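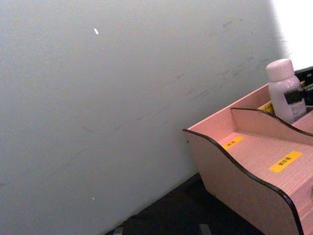

*Flacon blanc dans le compartiment arrière du casier de rangement, avec ses étiquettes jaunes.*

**Communiqué de presse — 2019-05-23**

# Mutex lance Priken, un kit à deux bras pour le rangement de petits contenants

Mutex annonce l'ouverture des commandes de Priken, un kit robotique de table destiné aux laboratoires d'enseignement, aux ateliers et aux services de préparation qui manipulent chaque jour des flacons, des pots et de petites boîtes. Le kit comprend deux bras, leurs pinces parallèles, les caméras de poignet, l'armoire de commande et le logiciel Prulby, version 7. Les premières livraisons sont prévues en octobre.

Priken prend et dépose des objets dans un mobilier ordinaire. Le client garde ses casiers et colle sur chaque emplacement une étiquette imprimée. Le logiciel associe ensuite chaque étiquette à un type de contenant. L'apprentissage d'un nouvel emplacement se fait à la main : l'opérateur guide le bras jusqu'au point de dépose, valide, puis passe au suivant.
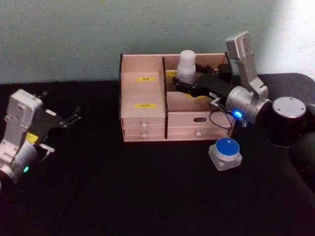 Les deux bras peuvent travailler ensemble ou séparément. Dans la configuration de base, l'un range pendant que l'autre reste en attente de son côté de la table. Prulby gère les priorités et interdit l'accès simultané à un même compartiment. Les trajectoires sont recalculées à chaque prise, et une tâche interrompue reprend à la dernière étape validée.

Les doigts des pinces se démontent avec une clé fournie. Mutex livre 8 paires de doigts de formes différentes, pour les corps cylindriques, les couvercles plats et les boîtes à parois droites. Un jeu supplémentaire peut être commandé à part.

## Installation et essais

Le kit se monte sur un plan de travail existant. Mutex recommande une surface sombre et mate, qui limite les reflets dans les caméras, et un éclairage stable. L'installation et le réglage sont assurés sur place par la société Goh, partenaire technique de Mutex, en une journée de travail.

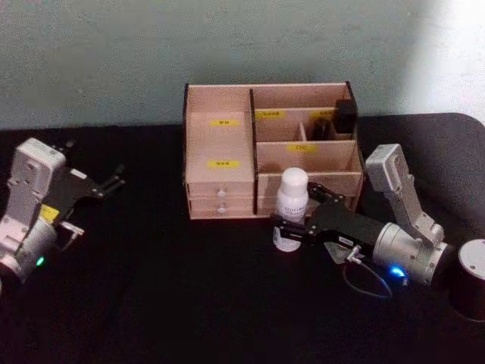 La campagne d'essais menée avec Goh a porté sur 89 références de contenants, en plastique et en verre, avec ou sans étiquette papier. Les références trop souples pour une pince à deux doigts ont été écartées du catalogue ; la liste complète figure dans la notice. Les contenants ouverts ne sont pas pris en charge par cette version — une évolution du logiciel est à l'étude.

Les casiers à plusieurs niveaux ont demandé un travail particulier sur l'approche du poignet, en raison des parois intermédiaires et du passage des câbles.
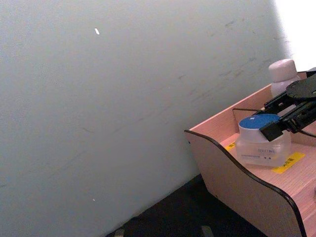

*Doigt de la pince au contact du couvercle bleu d'un contenant translucide.*

## Disponibilité

Priken est proposé à l'achat ou en location. La location est souscrite pour 60 jours, renouvelables, installation comprise. Les mises à jour de Prulby sont incluses dans les deux formules. Le prix est communiqué sur devis, selon le nombre de postes et la longueur des bras.

Les demandes de démonstration sont à adresser au service commercial de Mutex. La notice technique et la liste des contenants compatibles sont envoyées à la presse sur simple demande.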